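# The Stone That Came Down from Stelik

In the village of Stelik, people still measure a winter by how many days the quarry road is closed. The road has 13 bends, and at every one of them somebody's grandfather lost a wagon, or a wheel, or at least his temper. I went up in July, when it is easy, with Dionysis Sarantis at the wheel. He drove with one hand and pointed with the other.

Sarantis is a third-generation cutter. His family sold their saws to the firm Kontogiannis when he was a boy, and he has worked for the buyers ever since, without bitterness as far as I could see. "The mountain did not change its name," he told me. "Only the paper changed."

Marble was never the main business here. For most of its history Stelik lived from sheep and from chestnuts, and the stone was taken out only when a church needed a floor. Then came the fashion for stone kitchens in the cities. In the best years up to 500 people had work on the slope or in the yards below. The bakery opened at three in the morning, and the school got a second teacher.

What the buyers want has turned over completely. In his father's time a vein was a fault. White stone had to be white, and a block with brown clouds or thin lines running everywhere went to the wall builders for almost nothing. Today the architects come and ask for exactly these blocks. They want a counter that looks as if a storm passed over it.
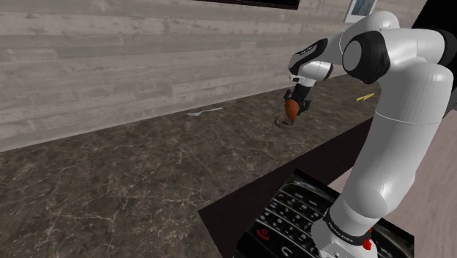
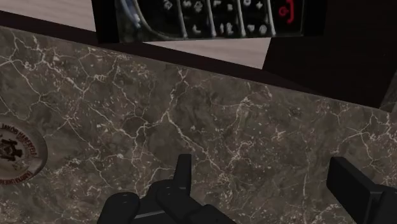

*Dark marble on the kitchen counter: fine pale veins run over the whole slab in the second picture.*

The difficulty with such stone is that it breaks where it pleases. Every line is a place where the mountain once opened and closed again, and a saw can find it. Sarantis listens to a block before he cuts it. He knocks with the wooden handle of a hammer, moves a little, knocks again. He tried to teach me the difference between a good sound and a bad one, and I must admit that I heard only knocking.

From the yard the slabs go down to Skiltance, where they are polished and sealed. A large one may cost 3000 euros before anybody has carried it up a staircase. Sarantis has no marble in his own kitchen. His wife wanted wood, and lemon juice, he says, is the enemy of every polished stone – he has seen a whole counter spoiled by one summer of salads.

Today the quarry keeps 9 cutters. The youngest is past forty. A training course was planned at Irnisetti, with a workshop and beds for the students, but the building is still without a roof and the money is spoken of in the past tense.

I returned on 25th December, on foot for the last part, as the road was closed. The saws were covered and there was smoke from the lower houses. Sarantis walked me to the edge of the upper cut and knocked on the rock with his knuckles, out of habit, and then we went down to eat.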